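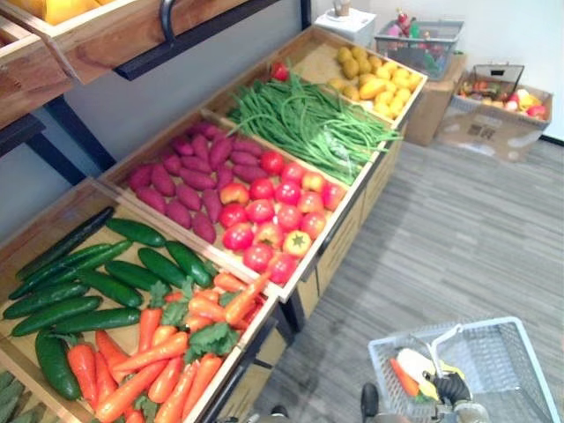
Cucumbers go soft faster than most people expect, and the usual cause is cold. The back of a fridge is too chilly for them, and after a few days there the skin pits and the flesh turns watery. Keep them in the door or on the top shelf, wrapped in a dry tea towel. When buying, look for a dark green, glossy skin like the ones in the wooden tray, and press both ends with your thumb. If either end gives, choose another. Small bumps on the skin are fine and come off with a quick rub under the tap.

A cut cucumber keeps for two or three days. Stand it cut side down on a saucer, or cover the end with a bit of beeswax wrap. Slice off the dried end before using the rest.

Carry them home on top of the potatoes and tins. A bruise won't show until the next day.

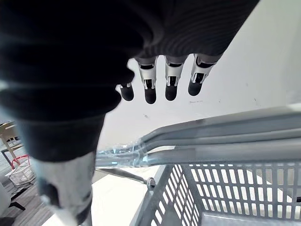
Page last changed: September 21, 2026

If you have too many, make a quick pickle. Slice two cucumbers thinly, toss with a teaspoon of salt and leave in a colander for 20 minutes. Squeeze out the water, then add 5 tablespoons of white vinegar and a spoonful of sugar. It keeps for a week in a clean jar in the fridge.

Érica Lins wrote in to say she adds dill seed and a little sliced onion. Mustard seed works too.

Don't freeze cucumber for salads. Frozen slices are only good for cold soup.

See also: Storing tomatoes, Limp celery, Washing lettuce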